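Bart Smits has run Brelar, a shop that washes and mends uniforms for amateur sports clubs, for 10 years. He takes in 76 teams a season, and Tuesday is his heaviest day.

"Sunday's games reach me on Tuesday," he said. "By then the mud has set."

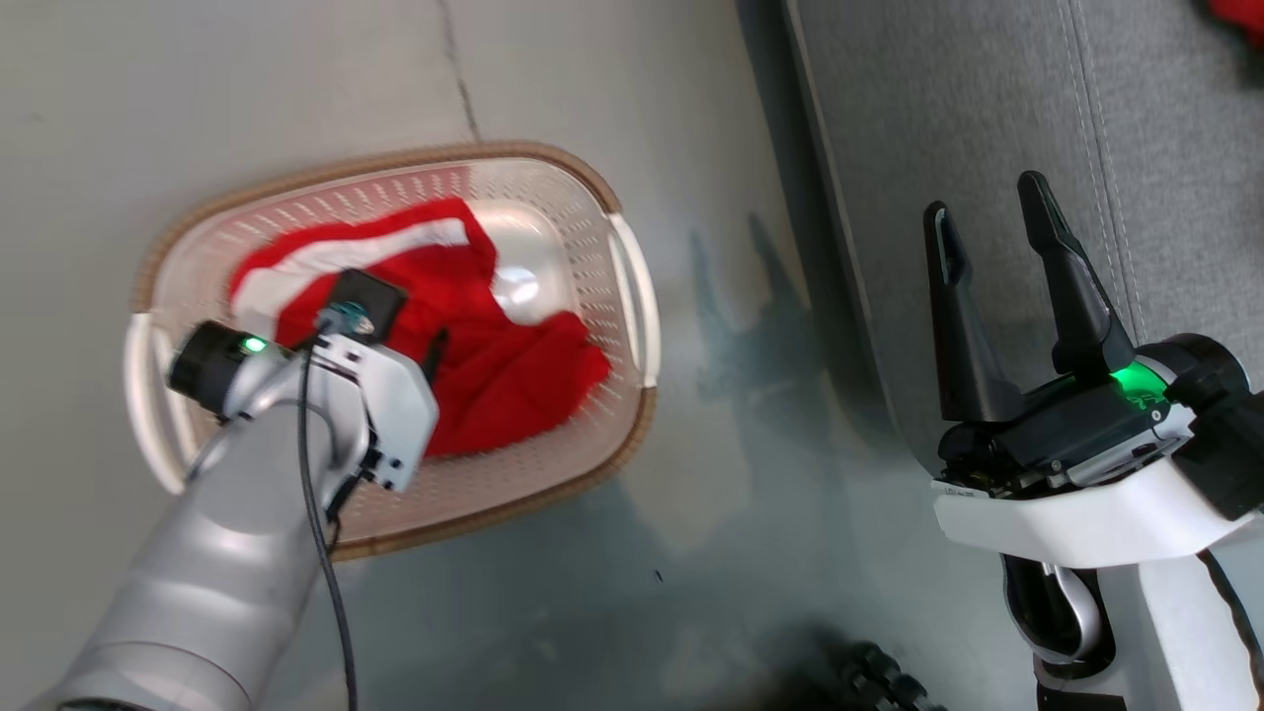 What ruins a jersey fastest?

Heat, according to Smits. "People wash it hot and then put it in the dryer. The numbers crack and the collar goes wavy. Wash it cold, inside out, and hang it up."

He charges by the bag and keeps no contracts. Clubs call when they need him - some every week, some twice a year.

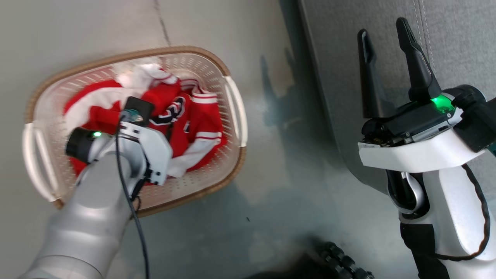
*Red and white clothing in a white basket with a tan rim.*

Last season he handled 3000 pieces, and 700 of them needed sewing. Most were split side seams. He used to close them with one row of stitches, and the same shirts kept coming back.

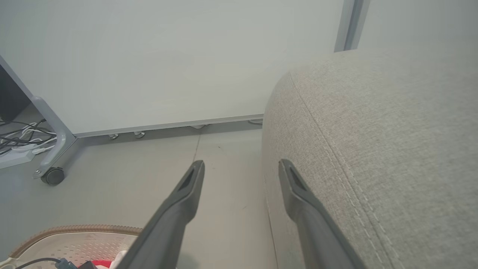
Smits learned to sew from his aunt, who repaired furniture covers, and he still borrows from her trade. He sews stressed seams twice, in parallel rows, the way the stitching runs along the arm of a light gray sofa. "A sofa arm gets leaned on all day," he said. "A shoulder seam gets pulled on for an hour. Same problem."

He plans to take on two more clubs in November, if he can find someone to do the pickups.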